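Front Room Host, Griltadar Community House
Part-time, Kincaid Street
Posted 12 Apr 2023

If you have ever walked into a building for the first time and stood there holding your coat, wondering where on earth to put it, then you already know why we are hiring. Griltadar has grown a lot in the last few years, and we would love to have a friendly person in our front room who makes sure people feel looked after from the moment they come in.

We run sewing circles, language tables, a baby and toddler morning and the Bunach lunch club, and last year all of that brought 4,000 visits through our door. That's a lot of scarves, umbrellas and single gloves! Our lost property shelf stood at 46 items when we last went through it, and I would dearly like the new host to help get them home again.

What you'll be doing

You'll open up the front room, raise the blinds, switch on the lights and get the chairs out for whichever group is first. You'll greet people, help them with their coats, point them to the right table and keep the kettle going. Between groups there is tidying to do, and toward the end of the day you'll put the chairs back, check the coat rack for anything left behind, and lower the blinds again. In October and through the winter the coats get heavy, so we ask you to spread them over the hooks a bit and keep the floor around the rack clear for strollers and walkers.

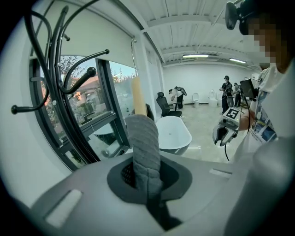 It is a bright room and a pleasant one to spend a morning in, with white walls and green trees outside the window, and the regulars will have you in conversation before you have your own coat off. You don't need any experience in a job like this. We care much more that you're patient, on time and happy to chat with a three-year-old or a ninety-year-old.

The post is 20 hours a week, mostly mornings, with one early evening by arrangement. You'll get paid training in your first two weeks, and lunch is on us on Bunach days (the soup is very good).

To apply, write a page or so about yourself and send it to Paloma Zamora, Griltadar Community House, 537 Kincaid Street, or drop it in at the front desk. Please include a daytime phone number and tell us which mornings you could work. If you'd like to look around first, come by any morning and ask for Paloma.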